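Home & Kitchen Forum > Plumbing and Sinks > Double or single bowl, and is it safe to drop it on marble?

fasil_araya
Hello all. I am renewing my kitchen and I must decide the sink before Saturday, when the countertop shop takes the final measures. My wife wants one big bowl, for the oven trays. I grew up with two bowls and I wash by hand every day, so I want one for soap and one for rinsing. I am thinking of a steel double sink in a white marble top.

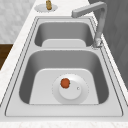 The cabinet under it is not very wide, and the trash pull-out by Nikamus must also fit there. The shop offers the Sorrentino double for 128 more than the single from Tirkitham. Is this a normal difference? I also read that marble can crack at the corners of the cutout.

pipe_dreamer
The price is normal, two drains and more steel. But your wife is right. I had a double for years and I never could lay a sheet pan flat in it. Single bowl plus a plastic tub for rinsing, done.

Oda_K
I disagree with pipe_dreamer. A tub inside a sink is always in the way, and when it is full you cannot lift it without wetting your socks. If you wash by hand, take the double. Ask for rounded corners in the cutout, square ones are where my stone cracked.

fasil_araya
Thank you both. Oda_K, did you seal the edge of the stone before the sink went in? The shop says it is included, but I do not find it in the offer.

Oda_K
Yes, twice, and silicone under the rim. Make them write it in the offer.

pipe_dreamer
Fine, but then look for a low divider. My sister has one from Sinside and the pans go over it — she paid nearly 1,000 for it, faucet included. Too much for me.

fasil_araya
We talked about it again in the evening. My wife now says two bowls are possible if the faucet can reach both.

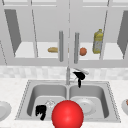
Double sink with the marbled backsplash and the glass-door cabinet.

Oda_K
Good. Check also that the faucet handle does not hit the backsplash when you open it. Mine did.

pipe_dreamer
I still say single. Come back in July and tell us where you wash the trays.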